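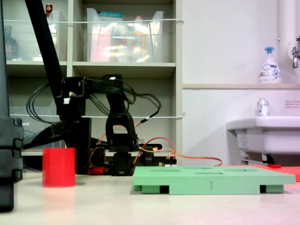 Sebastian Cârstea
Jan 4, 2023

Hi all, and a happy new year to everyone at the Dumitrescu fund. You asked for a short update on the street prank series before the second payment goes out, so I've tried to keep it to the stuff you'd want to know. (I failed a bit at the short part.)

We're four episodes in and all four are up. The first two were filmed in Clitulthorpe, mostly along the seafront, and the other two in Drikitz over one very long weekend. The one people keep writing to me about is the fake tour guide, where our host Bronberg leads strangers around the old harbor and makes up the history of every bench. A couple from out of town stayed with the tour for the whole thing and then tried to tip. That clip got picked up by a celebrity gossip page, then by a morning radio show, and for a few days my phone was no use for anything else.

Viral is a funny word, though, and I'd like to be straight with you about what it did for us. The gossip page cut our video down to the bit where Bronberg kisses a statue and they left our name off it. Lots of people saw the statue. Not many of them came looking for us. We did pick up around 1,000 new followers that week, and I'm happy with it, but anyone who saw the headline would have guessed a lot more. I wrote to the page and asked for a credit. They added one at the bottom after three emails, by which point the fuss had moved on to a soap actor's haircut.

Consent forms were the thing you were most worried about last summer, so here's where we stand. Everyone whose face is in a finished episode has signed. We lost one really good scene in Drikitz when a man laughed all the way through, shook hands with the whole crew and then said no to the form. Fair enough! We cut him completely, and the episode runs 15 minutes now, a bit shorter than planned. I also stopped us from filming outside the train station after the second morning. People there were late and cranky and it wasn't fun to watch them being bothered.

Money. Travel came in under what I'd budgeted and hotels went over, so those two nearly cancel out. The overspend is on sound. Wind on the seafront wrecked most of our first day and I rented better microphones for the rest of the shoot, plus an editor to rescue what she could. I've put that at $1,000 in the spreadsheet and I'd like to cover it from the costume line, as the only costume left to buy is the mermaid tail and we've been offered one on loan. Please tell me if you need that as a formal request - I wasn't sure from the grant letter.

One change of plan. We were going to do a red carpet episode with Bronberg pretending to be somebody's famous ex. I still love the idea, but the venue wants to see a script first and the whole joke is that there isn't one. I've swapped it for a fake autograph line outside an empty shop, which needs hardly any permission beyond the shop owner's, and she said yes before I'd finished asking.

Filming for that starts in February, weather allowing. The rough cut should reach you a couple of weeks after we wrap, and I'll send the signed forms in the same folder this time so you don't have to chase me for them. The host contract is still waiting on one signature from your side - page two, near the bottom.

Thanks for sticking with us,
Sebastian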